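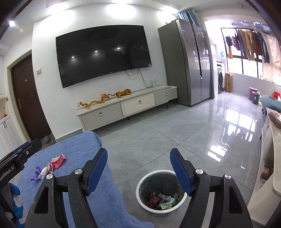 A blue blanket in a bright living room with a grey tiled floor.

PRESS RELEASE

April 21, 2020

Okthorpe restaurant Vrabec sends its dinners home, and would like its dishes back

Vrabec, the Okthorpe restaurant best known for its dumplings and for its firm views on people who leave them, will start delivering three-course dinners to homes in the town and the villages nearby. The new service is called Pandeck. The name was chosen after a long evening and a short list.

Each Pandeck dinner serves 2 and costs £37. The opening menu is beetroot soup with soured cream, braised pork with bread dumplings and caraway cabbage, and a plum cake that has been on the restaurant's menu since it opened and has outlived several attempts to replace it. A mushroom and barley stew may be had in place of the pork. Substitutions beyond that may be requested, and will be read with interest.

Dinners arrive chilled in enamel dishes and need 56 minutes in the oven. Chef and owner Vilém Šimko tested the timing at home and will not be moved on it.

"Customers have asked if it can be done in half an hour in the microwave," said Šimko. "It can. I would only ask them not to tell me."

The dishes are collected with the next order, or can be left on the bench outside the restaurant's side door. They are not a gift, although several customers in the trial seem to have taken them as one.

Orders are taken through Priltix, the booking service Vrabec already uses for its tables, and close at noon the day before delivery. The kitchen can send out up to 200 dinners a week. Telephone orders are also welcome, provided the caller doesn't mind the sound of someone chopping.

Front of house manager Áine Keane, who is now also the delivery manager, has drawn up the routes herself.

"I used to walk a plate twelve steps to the window table," said Keane. "Now I drive it to the far side of Okthorpe and leave it on a doorstep — and people still ask me if there's more bread. There is. It's £2 a loaf."

A short wine list goes with the menu, along with Šimko's own plum brandy, sold in small bottles to adults only. The menu will change each month until July, when the kitchen will decide what to do next. The plum cake is staying.

ENDS

Press enquiries: Áine Keane, Vrabec, Okthorpe. Mornings are best. Menus and recipe notes can be sent on request, except for the dumplings.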